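Chapter 4: What a Clear Counter Proves
Last updated: May

Home-care manuals love the bare counter. Put everything away, they say, and the kitchen will run itself. I doubt it, and so should you.
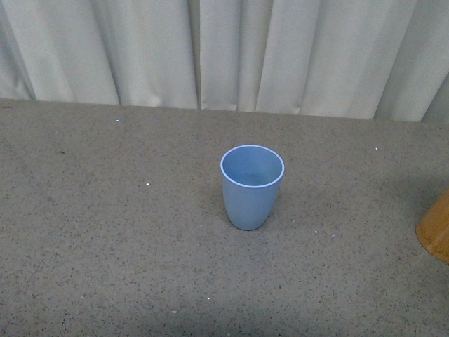
4.1 The Clevstead Claim

Sharon Sang's Clevstead survey asked 93 households whether clearing the counter saved time. Most said yes. None were timed.
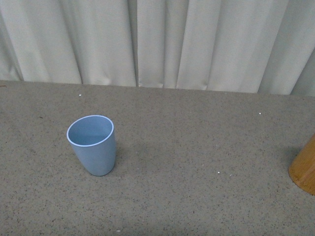
Storage advice rarely says how far apart things in daily use should sit. Emília Šimek wants them grouped by task. By her rule, a plastic cup and a wooden piece with a wide stretch of bare gray between them are badly placed. Maybe so, but her rule can't say which task either one belongs to. Keep that gap in mind when you read section 4.2.

19 comments | 3 shares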